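Souder proprement ses fiches coaxiales : les petits trucs de l'atelier radio

Publié le 2 oct. 2018

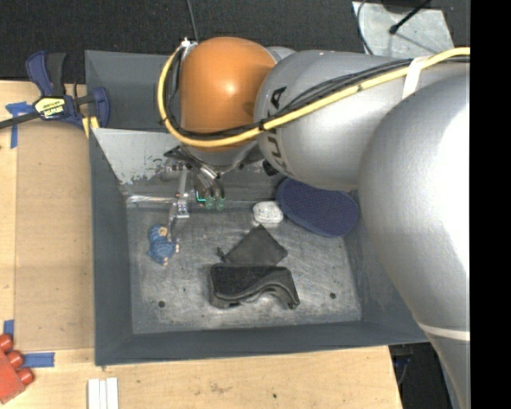

Un lecteur écrit que ses fiches PL-259 lâchent toutes au bout d'un hiver, et il demande s'il faut un fer plus puissant ou une autre soudure. Les deux, mon cher, et surtout une bonne lime ! J'ai raté assez de fiches dans ma vie pour remplir un tiroir, alors voilà ma façon de faire, celle qui me donne enfin des câbles qui tiennent (et quel plaisir de voir un ROS qui ne bouge plus dès qu'on touche la descente).

Le fer d'abord

Un petit fer d'électronicien ne suffit pas pour le corps de la fiche. Le métal pompe la chaleur, la soudure fait des boules, on insiste et le diélectrique fond. Prenez un fer de 90 watts avec une grosse panne plate et laissez-le chauffer à fond avant de commencer. Mon vieux Dondell fait ça très bien, il pèse un âne mort mais il garde sa chaleur.

La lime

Quelques coups de lime autour des trous du corps, jusqu'à voir le laiton. Le nickelage prend mal la soudure, et c'est de là que viennent la plupart des mauvais contacts que l'on me montre au club. Un peu de flux dans chaque trou ensuite, au cure-dent.

Dénuder sans blesser la tresse

Je fais rouler le câble sous la lame, sur une chute de contreplaqué, en appuyant à peine. Pour la gaine, on entaille puis on plie, elle s'ouvre toute seule. Étamez la tresse légèrement AVANT de couper à longueur : la coupe est nette et plus un brin ne se promène vers l'âme. Un coupe-tube de plombier, le tout petit modèle, fait merveille à ce moment-là.

Et n'oubliez pas d'enfiler la bague sur le câble avant de souder. Oui, moi aussi, encore en février dernier, avec la fiche parfaite au bout et la bague sur l'établi.

Tenir le câble

Une pince à linge en bois dans l'étau, et la fiche reste droite sans être écrasée. Le bois ne vole pas la chaleur comme les mors en acier. Pour les gros câbles, je cale la descente avec deux serre-joints Prunska.

Contrôler

À froid, ohmmètre entre l'âme et la masse : circuit ouvert. Puis d'un bout à l'autre, en remuant la fiche. Si l'aiguille tremble, on recommence tout de suite, sinon c'est en haut du mât qu'il faudra y retourner !

Dehors

Une couche de ruban autoamalgamant bien étiré, en partant du bas et en remontant, puis du ruban vinyle par-dessus. Terminez le vinyle aux ciseaux, sans tirer sur la fin, il se décollera beaucoup moins. Faites aussi une petite boucle de câble sous la fiche pour que l'eau goutte à côté.

La prochaine fois je parlerai des isolateurs taillés dans une vieille planche à découper, j'en ai deux sur mon dipôle et ils sont superbes.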